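# Fiton handheld gripper pair: setup and care

The Fiton pair is a set of 2 hand-held grippers with a body-worn mounting rig and monitor. It is supplied by Narnalen and serviced in Canada through Ulside. Each gripper has its own marker block, indicator light and cable, and is matched to its partner at the factory. Do not mix halves from different sets.

## Before use

1. Fit the rig and tighten the clamps until the monitor no longer swings when the wearer bends forward.
2. Run each cable across the body, leaving enough slack for a full arm's reach.
3. Power up and wait for a steady green light on both grippers. Flashing green means the gripper has not found its partner.
4. Close and open each jaw fully, twice, to set the zero point.
5. Start the timer and check that it counts.

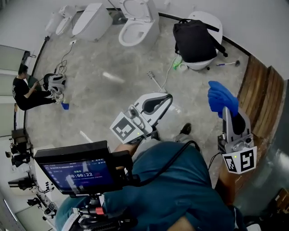

*Both grippers with green indicators on, blue rubber glove held in the right jaw.*

## Marker blocks

Tracking depends on the printed faces. Wipe them with a dry cloth — solvent lifts the print. Replace any face with a scratch across the pattern, and recalibrate after a block has been removed, even if it went back in the same holes.

## Jaws

Gloves, cloths and brush handles wear the jaw lining faster than hard objects. Check the lining every 1,000 cycles and replace it at 2,000. The Dursun lining kit fits both sides. Rinse nothing under a tap; use a damp cloth on the jaw only, with the cable unplugged.

## Cables

Most returns to the Ulside bench are cable faults at the gripper end. If the light drops out when the wrist turns, change the cable before opening the body. Coil loosely for storage.

## Service notes

- Clamp screws: check weekly, hand tight plus a quarter turn.
- Jaw pivot: one drop of light oil at each lining change.
- Body screws: leave sealed. Opening the body voids the Narnalen warranty.

Spare marker faces, cables and linings are sold separately. Quote the set number when ordering.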